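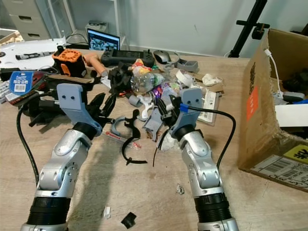

Slide 1. Mixed returns on the sorting table, with the two arms at work and an open carton at the right.

Speaker notes, Osham site briefing, 2023-09-12

Welcome the staff of both shifts. State that the session covers the returns desk only. Questions on the packing line will be taken in July, when the Lisik review is due.

Point to the middle of the table. A game console, a computer mouse, a clear plastic bottle and a roll of tape are lying close together. Returns reach the desk in this mixed condition, and the Drenirel system is required to handle them without sorting by hand beforehand.

Give the figures slowly. In the trial period the desk received 1,589 items. The arms placed 1,368 of them without assistance. The remainder went to a member of staff. Full operation is planned for about 3,000 items in the same length of time.

Explain the change in duties. Desk staff will no longer lift each item from the pile. They will inspect items the arms set aside, decide on damage and resale, and stop the arms when required. Any employee may stop the arms, and no reason need be recorded at the time.

Pause here for questions on grading and pay. The pay grade of the 14 desk positions is unchanged. Training hours are paid working hours. Requests for transfer go to the Liepiņa office in writing.

Remind staff that small loose parts and scraps left on the tabletop are to be cleared at shift change, with the arms stopped.

Leave slide 1 on screen during questions. Sign-up sheets for training are by the door.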